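Sep 20, 2023
By Nermina Lazarević
6 min read

1/ I've spent the past stretch collecting examples for a learning system with a pair of hand-held grippers, and I have opinions. Mostly doubts. Thread, because someone asked me if this is "basically solved now" and I made a face.

2/ The pitch, as Brelamness tells it: skip the robot. Hold the grippers yourself, do chores in real homes, record everything, train on it. Cheap, fast, and you get kitchens and bedrooms instead of one lab bench with gray tape on it. I agree with more of that than I expected to.

3/ What I don't agree with is the word "diverse," which shows up in every deck. My target was 200 episodes across 4 homes. Say that out loud. Four homes. That's a weekend of house visits, and we're going to call it the real world.

4/ Also, 200 episodes of what? The task sheet said "stack and unstack tableware." By the end of the first home I could do it in my sleep, and you can see it in the recordings. My early ones are slow and full of second tries. My later ones are smooth and all look the same.

5/ Which ones should the model learn from? The people at Quintana who clean the data prefer the smooth ones. I'd keep the ugly ones. When a bowl slips and I go back for it, that's the only moment in the whole episode where anything gets decided.

6/ They threw out 16 of mine in the first batch. Reason given: "hesitation." I asked if I could see the rule for that. There was no rule. Someone watched the clips and got a feeling.

7/ Now the setups. People outside this work picture a clean table and one object. Most of my sessions look more like this one, bowls and plates on a printed cloth, bed on one side, groceries behind.
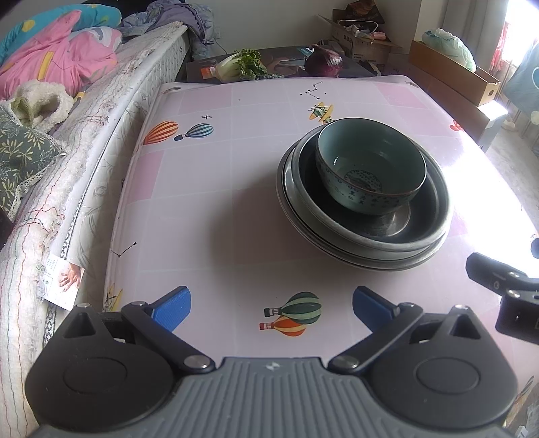 8/ The tablecloth problem

Look at that cloth. Hot-air balloons, flowers, constellations, and one whole side washed out by the window. I like it a lot as a tablecloth. As training data, I want to know what the model thinks a balloon is, and no one I've asked can tell me.

9/ The optimistic answer is that busy backgrounds teach the system to ignore backgrounds. Fine, maybe. With enough different cloths I could believe it. With one cloth per home, I think you may be teaching it that bowls live next to balloons.

10/ Easy check: same bowls, same table, swap the cloth, see if it falls apart. I've suggested this twice. It's on a list. I have seen the list and it's long.

11/ Metal under ceramic

The other thing I keep bringing up is nesting. A light green bowl sitting inside a dark metal one, on top of a stack of steel rims. To me that's obviously several things. To a camera a few inches away it's a bunch of circles inside circles, with reflections.

12/ How do you grab only the top one? You pinch the rim, and you have to pick which rim. I do it without thinking, and that's what worries me. I can't tell you what I'm looking at when I choose, so I can't tell you if the camera is getting it.

13/ My hands also cheat. I feel weight through the grip. If two bowls come up together I know right away and ease off. None of that gets recorded on our setup. The clip shows a person pausing for no visible reason - see "hesitation," post 6.

14/ Light

Window light moves. The instructions say to record "under natural conditions," then the review sheet marks you down for glare. Pick one. If the robot is going to work in homes, homes have windows, and some of those windows are right by the table.

15/ I've started leaving the curtains however I find them. My rejection rate went up. I think my data got better. Both of those can be true and only one of them is on the dashboard.

16/ About that dashboard

It counts episodes. It doesn't count how different they are from each other. So everybody does the quick thing: move a bowl two inches, hit record, call it new. I've done it. I did it on a bad afternoon in Sarside when I was behind and my wrists hurt.

17/ If you pay people per episode you get episodes. I don't blame the collectors. I'd blame whoever saw those numbers climb and didn't open a single clip.

18/ Someone will reply that scale fixes this. Could be! I've been told that since April. What I notice is that the amount of data needed always seems to be a bit more than the amount we have.

19/ And the demo videos. The Drunedholm demo was on a plain table with matte cups, evenly lit, cups apart. It worked nicely. I clapped. Then I went back to a house with shiny bowls stacked inside each other and wondered who the demo was for.

20/ Things I'd change tomorrow if anyone let me:

- keep the fumbles, and label them as fumbles
- swap the cloth halfway through every home
- hold one home out completely and test only there
- write down the rejection rules before rejecting things

21/ The third one is the one I'd fight for. Right now the test clips come from the same 4 homes as the training clips. Same tables, same bowls. A good score on that tells me the system remembers where it's been.

22/ A few people asked if the hand-held grippers are any good as tools. Yes, mostly. Two fingers is plenty for rims and handles. It's miserable for anything flat on a table. Plates lying by themselves make me say words I then have to cut from the audio.

23/ They also make you move strangely. You stop using your thumb, you plan around the jaws, you come at things from angles you never would with bare hands. So "natural human behavior" is a stretch. It's human behavior with two clamps on.

24/ Would I do another round? Probably. The work is calm and people are nice about having their dishes rearranged. I just won't call it solved, and I'd be careful with anyone who does and hasn't sat through the raw clips.

25/ If you've run the cloth swap test on your own setup, send me the numbers, good or bad. Replies are open.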